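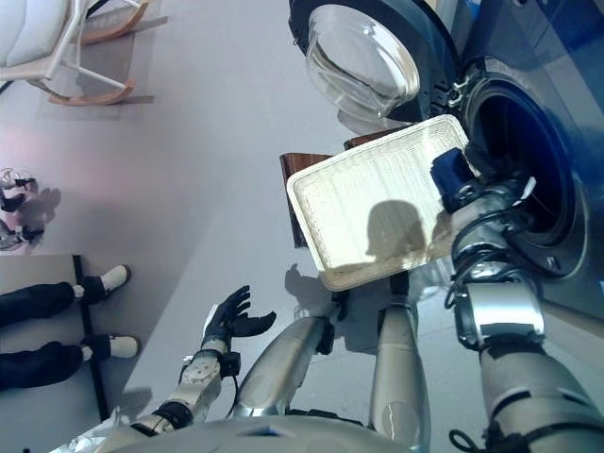
A front loader with the door fully open and a shallow tray at the drum opening. A rim of this kind decides how much fits between machine and basket in one move.

Most writing on home laundry deals with what happens while the drum is turning. Detergent dose, spin speed and water temperature have all been measured to death. The transfer, meaning the short stretch of work between the open door and the folded pile, gets less attention, although it is where small items are dropped and where clean cloth most often touches the floor.

A front-loading machine sets three constraints on the transfer. The first is the height of the opening. On a machine standing directly on the floor, the lower edge of the gasket sits well below the waist of a standing adult, and the load has to be lifted out and up. The second is the door, which takes up floor space on the hinge side for as long as it is open. The third is the gasket itself. The rubber fold holds water after a cycle, and thin items such as socks and handkerchiefs get caught in it.

The container has to suit all three. A deep hamper holds a full load but stands too tall to go under the opening, so it ends up off to one side and each item travels farther. A shallow tray or basket can be brought right up to the rim. It holds less, and it is easier to see what is in it.

The Julergate apartments kept a log of this for one season in their shared laundry room, starting in October. Residents were given shallow baskets in place of the deep bins and asked to write down the number of trips and any dropped items. The log ran to 1,690 loads. Trips went up, as expected. Dropped items went down by 68 percent. Time per load stayed close to what it had been, the extra walking being offset by less bending into the bin.

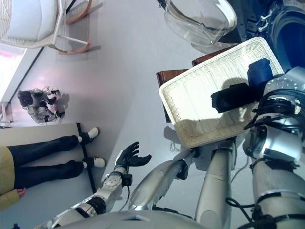

Material matters less than shape, with one exception. Woven baskets let air through the sides and base, which helps if damp cloth has to wait before hanging. They also snag. Loose knits and anything with open lace should go into a smooth container or be laid on top of a flat cotton item. A solid tray does not snag, but water pools in it. A perforated base falls between the two and is the easiest to wipe down.

Dark items are worth moving separately. Black and navy cotton shows lint from towels, and lint passes between damp fabrics under light pressure. Folding darks before they go into the basket limits the exposed surface. A pale basket also makes a forgotten dark sock easy to spot.

Rim height should be checked before buying. Zeltport sells its flat basket in two depths, and the shallower one suits most floor-standing machines. The Calimlim tray has a lower rim and stacks, but folded items slide if it is tilted. Flisdale makes a lidded version at 95 dollars, and the lid has to be stored somewhere during loading.

Whichever container is used, run a hand around the gasket fold before closing up, then leave the door ajar until the rubber is dry. At Julergate, 3 of the socks reported missing were found there.

Last updated: October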